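About Ululgate

Ululgate is a small robotics research company. We study how two robot arms can share a household task, and we publish what we find. We do not sell robots. Our income comes from contract research and from licensing the training software described on this page.

The company began with a single question from Wenjie Zou, who had spent several years on single-arm picking: why does a second arm so often make things worse? In our first tests, adding an arm lowered the success rate on almost every job that involved something soft. The arms got in each other's way, or one let go before the other was ready. Most of our work since then has come out of that problem.

What we work on

Our main method is called Sistia. It is a way of training two arms from human demonstrations in which each arm is given a role at every moment of the task. At any time an arm is either holding or moving. The holding arm keeps an object in a useful position, and the moving arm does the rest. The roles can switch as often as the task needs, and the model learns when to switch from the demonstrations themselves.

Bags are our standard test. A bag has no fixed shape, it closes up when released, and it can't be packed well with one hand. One arm has to keep the mouth open while the other brings items to it. We collected 2832 demonstrations of bag and basket tasks for the current version of Sistia. Operators drive the arms by hand through a matching pair of control arms, and each session is checked before it goes into the training set.
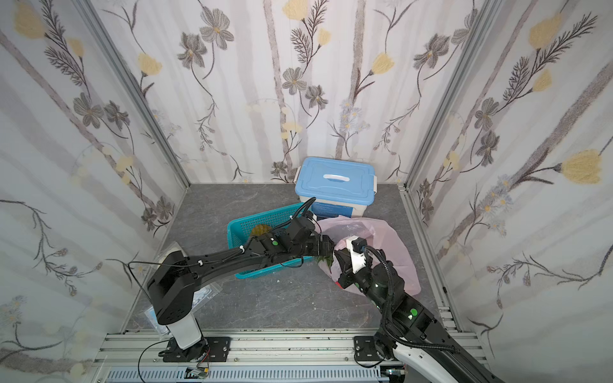 Mingxuan Xie asked us after a talk in March whether fixed roles would fall apart once both arms had to move at the same time, as in folding a towel. It is a fair question, and for now the answer is partly yes. Sistia handles short stretches of shared movement, but long ones are still weaker than holding and moving in turn. We are working on a third role for this.

Results so far

We test each trained model over 200 trials per task, with objects placed differently each time. On bag packing, Sistia needed 900 demonstrations to match what our earlier method reached with the full set. Most of the remaining failures happen at the handover, when the holding arm loosens its grip too early and the mouth of the bag drops. We report those failures by type in our papers, along with the trials that worked.

We also repeat tests with new wall coverings and different containers. A model that only works against one background is of little use in a home, and our early models had exactly that fault.

Who we are

We are a team of 9. Wenjie Zou leads the research. The others work on hardware, data collection and software, and everyone takes a turn operating the arms. New staff spend their first month there before they write any code for the training system.

Working with us

Our booth design, with its arm mounts and wiring plans, is shared with partner labs under the name Wernero. Nwosu, our evaluation software, is available to universities at no charge. Requests for either one should say which arms you use and what tasks you plan to run. We take two student interns each summer, and applications open in the winter.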